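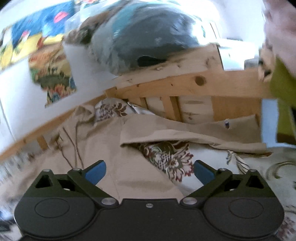

Skokville, November 20, 2019

Thérèse, all,

quick one, lunch is nearly over. Finished the Sutherland regimental history last night. Good on the supply mess, thin on the generals. Maps are awful. 62 pages of notes and no index!

Thérèse Nguyen wrote:
> Does he ever say where the 2815 men on the June
> roll came from? Murray has 2075.

No, he dosn't. Footnote 6 in the chapter on the river crossing points to a muster book and that's all.
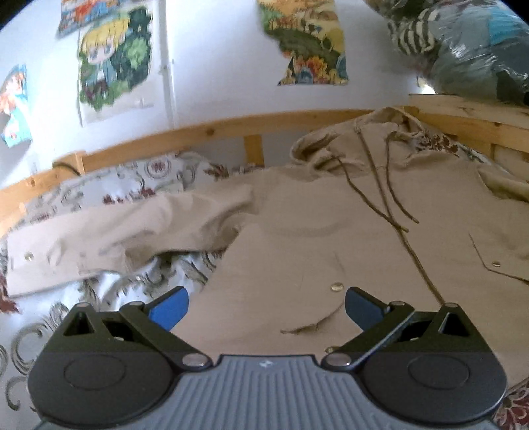

My guess is he added the teamsters in, Murray left them out. Would need to see the book itself. Rosaire, do you still have your copies? Can pay postage.

Will send the longer reveiw when I get to it.

Darcy Bouchard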